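Contents Previous Next Glossary Index

Chapter 4
Marking Out a Place for Work

Most shops lose more time to looking for things than to doing the work itself. A part is set down on the nearest clear surface, a sheet of paper is set down on top of it, and an hour later both have to be found again. The cheapest answer is a roll of colored tape. A line on a table or a floor says where a thing goes, and it keeps saying so after the person who put it there has gone home.
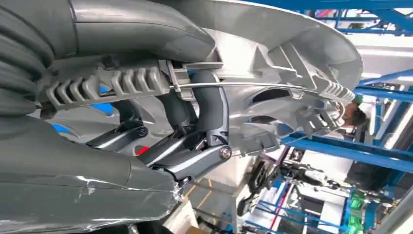
Tape lines fall into two groups. Boundary lines show the limits of an area, such as the space a rack or a cart may take up. Position lines show where a single item is to rest. Many shops use one color for both and let the size of the outline tell people which is which. Yellow is common on dark floors and on bare metal.

On carpet, the corners matter most. A full outline gets scuffed by shoes and wheels, and the long sides are the first to lift. Four corner marks will often do the same job with much less tape, and a single lifted corner is easy to replace. Press each piece down along its whole length -- not only at the ends -- and check it again the next day. 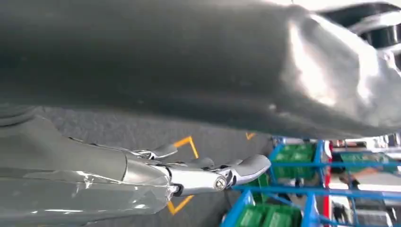

Arne Wegener argues for going further and marking nothing on a floor until the layout has been in use for at least a week, on the grounds that people will walk around a bad line for years before they pull it up. His advice is sound for a new room. In a room that is already busy, a rough outline laid early is usually better than none.

Steel tabletops are easier. They wipe clean, tape holds well on them, and an old outline can be peeled off when the work changes. The usual mistake is to lay a new outline over an old one and leave both. A flat, round part such as a hubcap can then sit across two sets of lines, and the next person has to guess which was meant.
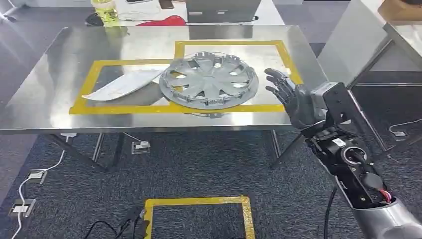

4.1 Choosing the Size of an Outline

Measure the largest item that will be placed in the area, with its widest side flat on the surface. Add a small margin on every side so that a hand can reach in and lift the item. If paperwork travels with the part, give it a space of its own next to the outline.

4.2 Laying the Tape 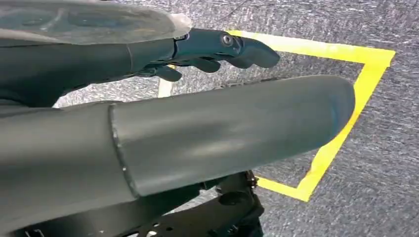
Reading time: 15 minutes

Clean the surface first. On metal, wipe off any oil and let the top dry. On carpet, vacuum the area and brush the pile in one direction. Put down the two corners farthest from you, then the two nearest, and stand back to see whether the shape is square before joining any of them.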